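Search this site... Go

Filed under: Workshop tips > Small robots & automation > Before you buy

Budgeting for a small robot arm without wrecking the shed kitty

I've had a lot of questions since I mentioned we were saving up for a little benchtop arm, so I've pulled my notes together. I'm no engineer. I run a small repair workshop and I've bought enough of the wrong gear over the years to be fairly stingy now!

First up, write down the job before you look at a single catalogue. I mean one sentence, on paper. Ours was "pick up small awkward things and put them back where they live". Once that was written I could cross off half the arms I'd been drooling over, including the big Holar (lovely colour, far too much reach for our bench).

Then weigh things. Get the kitchen scales out and weigh the heaviest item you want shifted, plus the gripper, because the payload figure in the brochure is often for a bare wrist. I got caught by this with the Fuden quote. Our heaviest part was fine until I added the gripper and a bracket, and then we were 200 grams over. Back to the drawing board.

My money tip is to split the budget into 6 envelopes. I use real envelopes, you can use a spreadsheet if you're fancy:

- the arm itself
- gripper and spare fingertips
- mounting (plate, bolts, something solid to bolt to)
- guarding and an emergency stop
- freight, and that includes the return trip if it's a dud
- your own time learning the thing

That last one I used to leave blank. Brodie Doolan talked me into putting in five full days and I thought he was being dramatic, but I'd put in more now.

Ask every seller for a trial on your own objects. Demo rooms love a nice square block, and anything can pick up a square block. Take along the things that give you grief - bottles with slippery sides, bags that crinkle and change shape, pens that won't stay put. The Puris people were good sports about it and let me turn up with a whole ice cream tub of rubbish. The Chiba rep wanted a list in advance, fair enough, and then rang back with sensible questions about lighting.

Shiny surfaces deserve a line of their own. If the arm relies on a camera, glossy boards and clear plastic can both make trouble, so ask about them before you pay and get the answer in an email.

For planning I like the whiteboard more than any app. I can rub out a price and write in a worse one! It's also a decent spot for a trial, and a dry-erase marker with a little ball in a clear bag taped to its barrel, leaning on the ledge, is just the sort of fiddly shape I'd want quoted for.

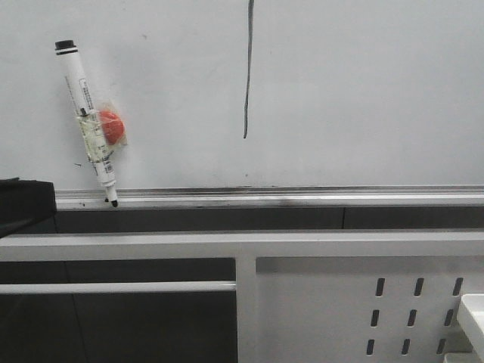 Carleen Goodwin reckons I've left out servicing, and that anyone pricing an arm should ring up and ask what a replacement cable costs and how long it takes to arrive. She waited from January until well after Easter for hers, with the machine sitting under a sheet the whole time. So make it seven envelopes, I suppose.

Two more bits and then I'll go and put the kettle on. Measure your doorway as well as your bench, the crate is always bigger than you think. And get 2 quotes for the mounting plate from local metal shops before you accept the one in the kit - ours came in a fair bit cheaper and they drilled the extra holes while I waited.

Updated 28/10/2025

Tags: robot arms, budgeting, grippers, quotes, workshop planning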